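Table d'atelier Sodetti Flosville, plateau blanc

Référence : 403
Gamme : Flosville
Fabricant : Sodetti
Distribution : Dusen

Table fixe à piètement acier, destinée aux salles de travaux pratiques, aux postes de contrôle et aux locaux d'emballage léger. Livrée démontée, visserie comprise. La référence 403 remplace la version à plateau gris, dont les pieds et traverses restent compatibles.

Plateau

Panneau de particules à surface mélaminée blanche sur les deux faces. Chants ABS collés à chaud, angles arrondis. La finition brillante facilite le repérage des petites pièces mais réfléchit l'éclairage direct ; pour un poste de lecture prolongée, commander la finition mate. Le plateau est réversible tant que les inserts n'ont pas été posés.

Résiste aux détergents neutres et à l'alcool ménager. Ne résiste pas à l'acétone ni aux poudres abrasives. Ne pas poser d'objet chaud sans dessous isolant.

Piètement

Tube d'acier carré, peinture époxy. Quatre pieds avec vérins de réglage, 2 traverses longitudinales et une traverse arrière amovible. Les vérins se règlent par le dessous avec une clé plate. Embouts feutre disponibles pour sols souples.

Montage

Prévoir 2 personnes pour le retournement du plateau. L'assemblage demande presque 3 heures pour un îlot complet de quatre tables. Visser les traverses sans serrer, mettre de niveau, puis bloquer l'ensemble. Resserrer après 12 jours d'utilisation.

Le perçage du plateau par l'utilisateur est admis à distance des chants. Les découpes doivent être étanchées au vernis ; à défaut, la garantie sur le gonflement du panneau ne s'applique pas.
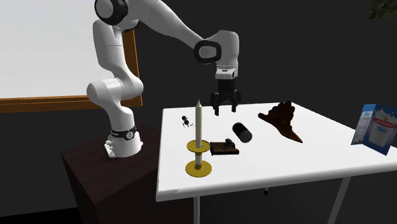
Options et accessoires

Traverse arrière renforcée
Passe-câbles à clipser, noir ou blanc
Tiroir suspendu Hollis, fermeture à clé
Jeu d'embouts feutre
Finition mate du plateau (délai allongé)

Livraison

Départ entrepôt le jeudi. Colis à plat sur palette, déchargement à la charge du client. Noter toute trace de choc sur le bon de transport avant signature.

Contact technique : Trinh Phí, service pièces et accessoires, Dusen. Indiquer la référence et le numéro gravé sous la traverse avant.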